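Dip pen lettering

From my lettering notebook, the encyclopedia part. Last updated 9 Jun 2018.

Dip pen lettering is the writing of decorative or formal letters with a metal nib that sits in a holder and has to be dipped in ink every few words. It has no cartridge and no reservoir to speak of, so the whole business depends on how much ink the nib will carry and how politely it lets go of it. I've been at it long enough to have opinions, and you'll find plenty of them below (sorry to anyone who came for a dry entry!).

Name

People call it pointed pen, dip pen, nib writing or just "calligraphy", and they don't all mean the same thing. Pointed pen is the sort where the tip splits open when you press, giving you a thick downstroke and a hairline going up. Broad-edge pen is cut square across the end and makes its thicks and thins from the angle you hold it at. Both are dip pens. I use the pointed kind nearly all the time, so this article leans that way.

Nibs

A nib has two tines, a slit between them and usually a small hole called the vent. The vent lets air in and stops the slit from splitting any further up. Soft nibs open at the lightest touch and give gorgeous swells, but they snag on upstrokes if your hand is at all heavy. Stiff nibs forgive you nearly everything and look a bit plain doing it.

My everyday nib is the Bouvier 42, which is on the stiff side and lasts me a good few weeks of practice. For envelopes I swap to the Bouvier 6, much smaller and much crosser. New nibs come with a film of oil on them to stop rust, and ink will bead up and slide off until you clean it away. Some people pass them through a flame. I wipe mine with a dab of toothpaste, rinse, dry, and that does it.

Holders

Straight holders look like a pencil with a slot at the end. Oblique holders have a little metal flange sticking out to the left, which carries the nib at a steeper slant than your wrist would like to go. Right-handers doing Copperplate mostly end up with an oblique. Left-handers very often get on better with a straight one, and I wish the shops would say so! I bought my first oblique from Akport and had it three months before I realised the flange was set for a different size of nib. Everything wobbled and I blamed myself the entire time.

Ink

Any ink that is thick enough to cling and thin enough to flow will do, and finding that point is half the hobby. Fountain pen ink tends to be too runny and falls off in a blob. Sumi is lovely and black but dries hard on the nib, so wipe often. Iron gall gives the finest hairlines of all, and eats your nibs while it's at it. Gouache mixed with water and a drop of gum arabic gives you any colour you fancy – I aim for something like single cream.
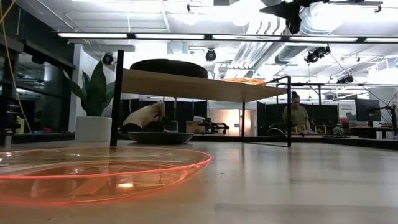 Annick Renaud wrote in to say that I'm unfair to fountain pen ink, and that a few drops of gum arabic will thicken it up nicely if you let it stand overnight. She also wipes her nib after every second dip and gets twice the life out of it. I've tried the gum arabic since and she's right, although my bottle of Nirkach blue went stringy when I overdid it.

Paper

Paper matters more than beginners expect. Cheap copier paper drinks the ink and your hairlines grow whiskers. You want something smooth and well sized, and the Timutico marker pad is what I give to anyone starting out. It takes a pencil guideline, rubs out cleanly and shows very little bleed. Handmade cotton paper is beautiful under a broad nib and horrible under a soft pointed one, with fibres catching in the slit every other word.

Learning

Most teachers begin with drills, meaning rows of slanted strokes, ovals and loops before a single letter is allowed. I learned that way from Ginette Moulin, starting in January, and filled up to 231 lines in a week when I was keen. Letters after that come in families: the i, u, w and t share a stroke, the n, m and h share another, and so on. Capitals are a separate adventure.

Last year I addressed 729 envelopes, for weddings mostly, and my lower-case r still isn't how I'd like it.

See also: Copperplate, Spencerian, Brush lettering, Guidelines and slant, Gum arabic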